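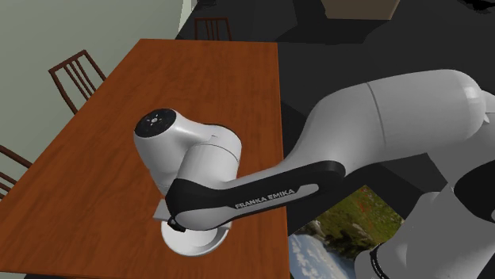
동네 빵집의 남은 빵은 어디로 가는가
지역사회탐구 수업 보고서

1. 조사를 시작하며
저희 모둠은 처음에 주제를 정하지 못해 한참을 헤맸는데, 모둠원 Tùng Triệu가 저녁마다 들르는 빵집 Skollik 이야기를 꺼내면서 방향이 잡혔습니다. 문 닫을 무렵이면 진열대에 식빵이 꽤 남아 있더라는 것이었지요. 마침 길 건너 Ilero 빵집 사장님도 흔쾌히 장부를 보여 주시겠다고 하셔서, 가게 2곳을 4월 한 달 동안 살펴보기로 했습니다.

2. 조사 내용
한 달 동안 두 가게에서 팔리지 않은 빵은 모두 1331개였습니다. 그중 79개는 모양이 망가져 처음부터 진열하지 못한 것이라고 합니다. 저녁 할인 봉투는 하나에 3000원 정도였고, 비 오는 날에는 그마저도 잘 나가지 않았다고 하네요. 바쁜 시간에도 의자까지 내어 주시며 옛날 이야기를 곁들여 주신 두 사장님께 이 자리를 빌려 감사드립니다.

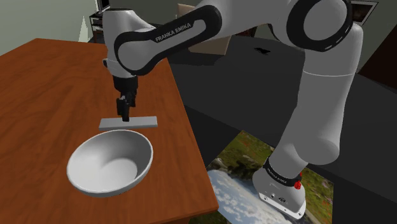 3. 아쉬운 점과 다음 계획
손님들의 생각을 충분히 듣지 못한 것이 내내 마음에 걸립니다. 다음 학기에는 할인 봉투를 사 가시는 분들께 짧은 설문을 부탁드리고, 단팥빵과 식빵을 나누어 다시 집계해 볼 생각입니다.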